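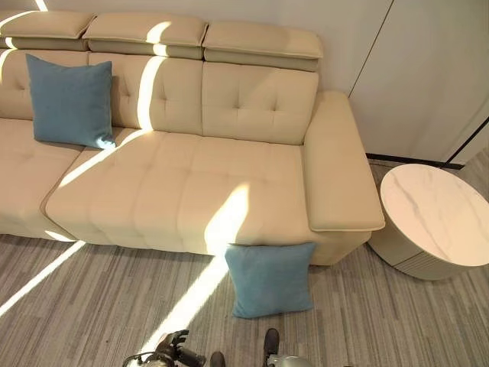
Home Staging and Soft Furnishings, Evening Section
Handout 2: Seating, or how to look after the biggest thing in the room
Instructor: Amber Lambert

Hi all. A few of you asked me to write up what I said last week because I talk fast and draw badly on the whiteboard, so these are my notes, tidied up a bit. Please bring them with you on Saturday, October 5, 2019, when we meet at the Havusdale showroom instead of the classroom. Parking is behind the building, and the side door sticks, so push hard!

1. Learn the parts before you touch anything

I want everybody using the same words. When I say "back cushion" I mean the big one you lean on. The "headrest" is the separate padded piece that sits on top of it on some sofas (plenty of sofas don't have one, lots of newer leather ones do). The "seat cushion" you know. The "arm" is the whole side piece and the "armrest" is the flat top of it. "Piping" is the cord sewn into a seam to make a crisp edge. The "front panel" is the strip under the seat cushions, and on low sofas it comes down so close to the floor that a vacuum head won't go under it, so you need the flat crevice tool along the bottom seam.

Tufting is when the cover is pulled down into the padding and held there. If there's a button at the bottom of the dimple it's button tufting. Channeling is long stitched rows. Quilting is stitched squares or panels. You can have more than one on the same sofa! Jeptoo and I argued about this for most of a coffee break. She likes buttons on the back and panels on the seat, and I used to think that was too much going on, but in one pale color it works fine. The stitching just reads as shadow.

2. Cream leather

My favorite and my biggest headache. Cream makes a small living room feel bigger and goes with nearly any carpet. It also shows denim dye, newspaper ink, and whatever the dog rolled in.

Weekly: vacuum with the soft brush, lightest suction you've got. Go into every dimple. Crumbs live around buttons. I do the back first, top to bottom, headrests included, then the arms, then the seats.

Monthly: a soft white cloth, barely damp, wiped in straight lines and followed by a dry one. White cloth, please. I once used a red one (it was clean, I swear) and spent an afternoon regretting it.

Twice a year: cleaner and conditioner. Read the care label first, and test on the back of the sofa down low. Drestura is what I keep in my own kit, and Jeptoo uses Wotano, and we have each tried to convert the other with no success at all. Whichever you use, put it on the cloth and never straight on the leather, or it pools in the tufting and dries there as a ring.

Creases: soft puckers around buttons are normal. That is what the leather does when you pull it down over padding. Don't try to steam them out. A student in my June group did, on her mother-in-law's chair, and we all learned something. What you do want to look for is cracking, where the surface has split and you can catch it with a fingernail.

3. Sunlight

Walk into the room at different times of day. Find out where the sun lands, and write it down. A stripe down one back cushion and a bright patch on the front of a seat look gorgeous in a listing photo, and they're also telling you where the leather will dry out and change color first. Sheers are the easy fix. Moving the sofa is the free fix. If the seat cushions are loose and the same size, swap them around every couple of months. On a sectional they often aren't the same size, so check before you haul one out and find it won't go back in.

For photos I like a bit of sun in the room but I don't want it blasting the pale leather, because you lose all the stitching. Wait for a cloud or pull the sheer halfway.

4. Throw pillows

Two is plenty for most sofas. I know, I know, you've all seen the catalogs. But people have to sit down.

Color: with cream, pick one cooler color and stay with it. A muted teal-blue is about as safe as it gets, and it's calm enough that you can add a plant or a wood tray later without a fight. Both pillows in the same fabric is fine, especially for staging.

Placement: stand a square pillow upright where it has something to lean on. I usually put one in each corner, against the arm, but on a sectional you can put one where two back cushions meet and it hides the gap nicely.

Fluffing: pick it up, punch the sides in, shake it, pull the corners out with your fingers. Corners go soft and fold over long before the middle does. If they won't stay up, the insert is too small for the cover, so go up one size.

And pillows go on the sofa. The floor is where they end up in real life (mine too!), so your last walk around before anybody comes in is a pillow walk. Pick up, shake, check the underside for carpet fluff, put back.

5. The side table

Keep the top within a hand of the armrest height. Too low and people miss it with their cup. Round tops are kind to hips in a tight spot, and next to a big square arm they soften things a lot. I love a marble-look top with thin gray veins next to cream leather. A fluted base is pretty too, but oh boy, the dusting: use a dry paintbrush and run it down each groove.

Real marble hates lemon and vinegar. If you don't know whether it's real, treat it as if it is. Damp cloth, drop of dish soap, dry it right away. One lamp OR one small stack of books on top, and leave room for a drink.

6. Money, since you asked

For the budget exercise you have 800 dollars for a used leather sofa, delivery included, and 1000 if you add a side table and pillows. Hollenstein has a clearance floor worth a look. Sit on everything. Lift the cushions and look underneath, and smell it (yes, really).

For Saturday

Read sections 2 and 4 again. Bring a white cloth, a soft brush, and a tape measure. Work in pairs, pick one sofa each pair, and sketch it with the parts labeled. Then note every kind of stitching you find and where the light falls. You'll have 40 minutes. Jeptoo Gachanja will be there to go over your sketches, and she is nicer about bad drawing than I am.

If you can't make it, email me and do the same thing with your own couch at home.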